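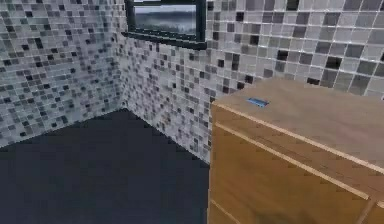 A rendered room corner, with mosaic tile on both walls.

Features > Trade Tools > Software

The Quiet Joy of a Good Estimating Program

September 2019

There is a drawer in my office that I have not opened since February. It holds the carbon pads, the dog-eared price book, a calculator with a missing seven and a thick wad of job sheets held together with a bulldog clip. For years that drawer was my whole estimating department. I priced bathrooms, kitchens, porches and one very strange boathouse out of it, and I was proud of how fast I could work the sums.

Then I tried estimating software, properly, with real jobs, and I'm a little embarrassed at how happy it has made me.

I should say what I mean by estimating software, as the term gets stretched. I mean a program where you enter the measurements of a job, pick your materials and labor rates, and get back a priced quote you can send to a customer. Some of them do scheduling as well, and some want to run your entire life. What I wanted was the quote, and I wanted it to be right.

Getting started with Plovora

The program I settled on is called Plovora. It comes as a desktop edition with a companion app for the phone, and you pay once for the desktop and yearly for the app. You can run the desktop edition alone, and plenty of people will. I'd still tell you to get both! Being able to punch in a measurement while you're standing in the doorway with a tape in your other hand is worth the yearly fee to me.

Setup took me one long evening. The program ships with an item list of 2624 lines, from trim nails to water heaters, and none of them has a price attached. My heart sank when I saw that. But you can import a supplier's price file, and once I'd found the right column to match up (it's the stock code, and you need to keep the leading zeros or half your list vanishes) the whole thing filled itself in while I made a sandwich. The items I buy from smaller suppliers I typed in by hand over the next week or so, as they came up.

Labor is handled in what the program calls task rates. You tell it how long you take to hang a door, and it uses that time until you tell it different. My first set of rates was pure fantasy. I had myself hanging a door in the time it takes to drink a coffee. After a couple of jobs I went back and put in the truth, and my quotes went up, and to my great surprise people kept saying yes.

The first real job

The first job I priced from start to finish was a remodel out at Dranutden, in a house with nine rooms and not one square corner. On paper that would have cost me most of a weekend. I walked the house with the phone, entered each room as I went, and the totals were waiting on the desktop when I got home. I changed the waste allowance on the flooring, added a line for the skip, and sent the quote before supper.

Waste allowance deserves a word. In the old days I added a bit on top by feel, and the feel depended on how my last job had gone. Plovora makes you choose a figure for each material, and it prints that figure on your own copy of the quote and leaves it off the customer's. I love this. I can look back over a finished job, see what I allowed, and compare it with what ended up in the truck.

Templates are the other thing I'd shout about from a roof. Once you've built a quote you like, you can save its bones and use it again. I have 11 templates now – full bath, half bath, deck, deck with steps, and so on down the list – and a new quote often starts with most of the typing done. When my supplier's prices change, I import the new file and every template picks up the new numbers. Quotes you've already sent stay as they were, locked, so there's no danger of an old promise quietly changing behind your back.

How it compares

I gave two other programs a fair trial before I put my money down. Mulevcombe is the prettiest of the three by a mile. Its quotes look like wedding invitations, and the drawing tool is a pleasure: you sketch a room with your finger and it works out the areas. But it keeps everything online, and a good many of my jobs are in places where a phone signal is a rumor. If you work in town, please look at it, because you might well like it better than I did.

Chaiyaporn goes the other way. It's built for bigger outfits, with approvals and purchase orders and separate logins for everyone down to the dog. The reports are marvelous. I made charts I had no use for and enjoyed every one. For a crew of two, though, it was a lot of buttons, and the license is sold in blocks of six users, so I would have been paying for four empty chairs.

A few grumbles

Plovora isn't perfect. The search box is fussy about spelling and won't find "sheetrock" if you've filed it under "drywall." The phone app forgets your last job if you leave it alone too long and drops you back at the list. Printing to legal-size paper gave me a blank second page every time until I changed the bottom margin in the settings, under Page and then Advanced, where I would never have thought to look.

I'd also like a better way of handling customer changes. You can add a revision to a quote, and the program numbers it for you, but you can't see two revisions side by side. I print both and lay them on the kitchen table, which feels a bit like cheating.

Backups are up to you, too. There's a button for it, and it saves everything to a single file that you can put wherever you like. I keep one copy on a thumb drive in the truck and another on the computer my daughter left behind when she moved out. Set yourself a reminder, and try restoring from the file once, on a slow afternoon, so you know where the button is.

The trial version gives you the whole program but stamps a watermark across every quote. If you try it, pick a job you've already finished and priced by hand, and run it through from the first measurement to the last line. I did mine with the boathouse. I had undercharged for the stairs.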